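Voltitz route simulator, two months in

Reviewed by Teguh Wibisono, May 2026

We run sidewalk delivery robots at Provside, and until January new routes were checked on foot. Two people walked each one with a clipboard and wrote up curbs, poles and crossings. Now they sit at a desk and drive the route in Voltitz first.

Setup took five days. The street library is good, and the curbs are modeled well enough to plan around. Shadows are harder than I'd like on the default setting, and the menus are a mess.

Two simulated street corners, both with a crosswalk:

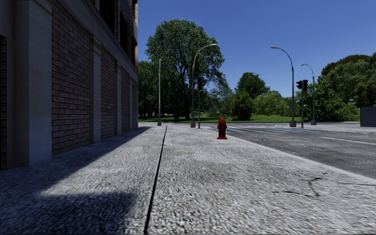
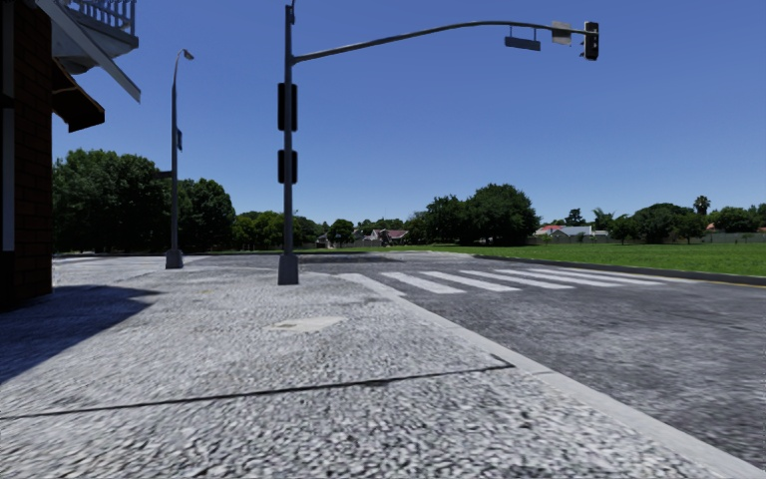
The bigger change is to the job itself. Llinos Probert used to spend most of her shift outside and now reviews logged runs – 1000 of them so far. She likes the regular hours and misses the walking. I would ask for training time before buying, as ours was squeezed in between shifts. Four stars, and we are renewing.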